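We use cookies to improve your experience on this site. By continuing to browse you agree to our use of cookies. Accept / Manage preferences

4.2 Demonstration of the simulated workcell at the open day

The workcell was shown to outside visitors for the first time at the Pamora open day on 2023-08-22. The laboratory itself could not be opened that day, so visitors saw the simulated version on a large screen in the entrance hall, next to a desk where one of the authors ran the planner. Visitors came in groups and stayed for one full run of the plate transfer task. They could ask for the run to be paused, slowed down or repeated from a different starting state.

The task was the same as in Section 3. The arm picks up a microplate from one position on the table, carries it to another, and sets it down in the correct orientation. Joint limits and gripper clearance were left at the values used in our own tests. The only change made for the visit was a lower top speed, set after a rehearsal in which the motion proved hard to follow on the screen. All runs used the Sketel planner with a limit of 600 planning steps per transfer.

Figure 3 gives the layout used for the demonstration. The arm stands on a column beside the table and reaches over it from the side, and the instrument takes up the opposite side. One white microplate is on a black holder next to the instrument and a second is in the nest nearer the front. The raised stand toward the back of the table was kept in the model as an obstacle and as an alternative drop position.
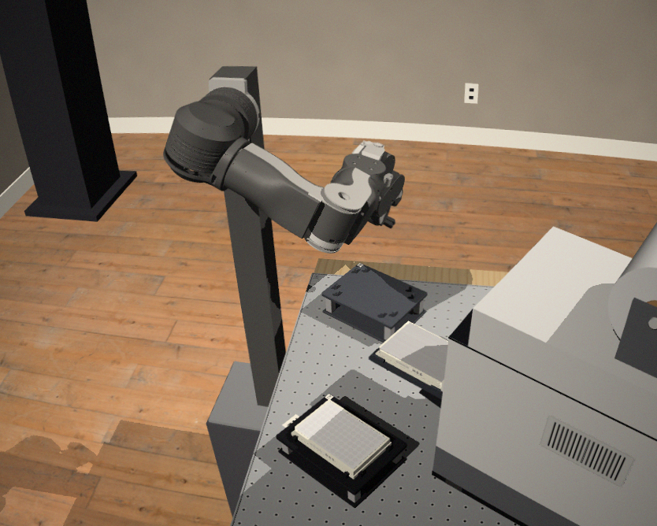 Figure 3. Simulated workcell as shown to visitors, with the gripper over the table.

Aparecida Portela asked whether a transfer planned in simulation could be sent to the real arm without a person checking it first, and said that in her own laboratory the nests get moved by a few millimeters every time the table is cleaned. Our answer was that it could not. The planner assumes that nest positions are known, and a calibration step has to be run after any change to the table. She replied that this step would decide whether her group used the system at all, and that she would have liked to see it in the demonstration.

Similar points came up in other groups. Several visitors wanted to know what the arm does when a plate is missing from its nest. In the version shown, the run stops and waits for an operator. We repeated this case on request by removing a plate from the model before the start.

Of the 38 transfers run during the day, 2 stopped before completion. Both began from a state chosen by a visitor in which the target nest was already occupied. The planner reported the conflict in each case, but the message on the screen gave only an error code, and the operator had to explain it. The message has since been rewritten in plain words.

We did not collect ratings from visitors. Questions were written down by Aníbal Tavares at the desk and sorted afterward by topic. Calibration and error recovery were the two largest topics, and speed was raised less often than we had expected. The calibration routine was added to the demonstration script the following January.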